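**Haugland Comedy Nights: what changes from September**

Many of you have written to us after the spring season and asked if the comedy nights will continue. Yes, they will. We have now signed the agreement with the Pelano for one more year, and the first evening is in September. The exact date comes in the next newsletter, when the headliner has confirmed it.

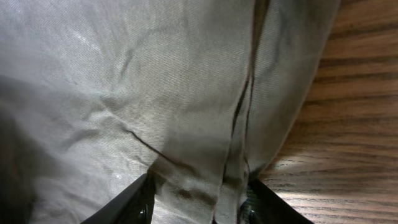
*Haugland Arts Club – Stage and Comedy Section*

The biggest change is the open spot. Until now, a new comedian had to send us a video, and then we chose from the videos. This was fair on paper, but it gave us a problem. People who had a good camera and a friendly audience in the living room came through, and people who are funny only in front of strangers did not. In the last season we had 31 videos, and I watched all of them, some of them more than one time. I still could not tell you who would be good on the stage.

So the videos are finished. From September you write your name on the list at the bar before the show, and the names are drawn at the interval. Each person who is drawn has five minutes. A green light comes on when one minute is left, and a red light when the time is over. Please respect the red light. In March we had a set which lasted for seventeen minutes, and the last bus to Dandby had gone before the headliner started.

Roy Cheetham will be the host again. He has asked me to write that he will not read out jokes which other people have handed to him on paper, also not on birthdays. He would like instead to have a short talk with every open-spot comedian before the doors open, so that he says the name correctly. If you have a name that is often said wrong, tell him how it should sound. He writes it on his hand.

The second change is about the prize. The Brudcombe Cup has been given by a panel of judges since we began, and each year somebody was unhappy with the panel. Last year I was on it myself and I understand the complaints. Three of us had to compare a musical act, a man with a long story about his driving test and a woman who did 12 minutes on the subject of soup. We talked until one in the morning and chose the driving test. I still think about the soup.

Next season the audience will vote. You get a card with your ticket, and you put it in the box when you leave. One card, one vote, and the cards are counted the same night. The winner of each evening goes to the final, where there is again a vote, but the headliner of the final has two votes extra. This was a wish from Agnes Lindholm, who started the cup and who still pays for the engraving. She feels that one person in the room should know how hard it is.
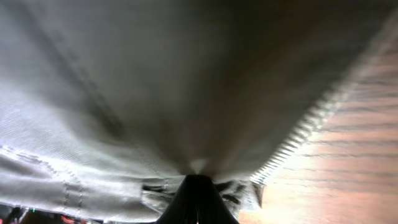 Agnes has also asked that we keep the name of the cup as it is. Some members had suggested to rename it after her, and she said no, in a quite clear way – she would like to come to the final and laugh, and she cannot laugh at something with her own name on it.

Now the money. The spring season sold 828 tickets over all the evenings. It is more than we expected after such a long break, and it paid for the headliners and for the hire of the room. It did not pay for the sound. We borrowed the speakers from the music section, and they need them back. For this reason the ticket becomes 2 dollars more expensive. Members of the club pay the old price if they book before the end of August. At the door everybody pays the same.

A few small things which people have asked:

- The front row is not reserved for anyone. If you sit there, the comedian may talk to you. If you do not like this, sit on the side by the piano.
- Filming is not allowed during the sets. Many comedians try new material with us, and they do not want to see it online the next day.
- The kitchen at the Pelano closes at eight. Drinks are served until the end, but please order them in the interval and not in the middle of a story.
- Dogs are sadly not possible anymore.

We are also looking for one more person for the lights. You do not need experience. You need to be awake, and you must be able to press the red button also when the comedian is your friend. Write to the section if you are interested, or speak to Roy after the summer picnic.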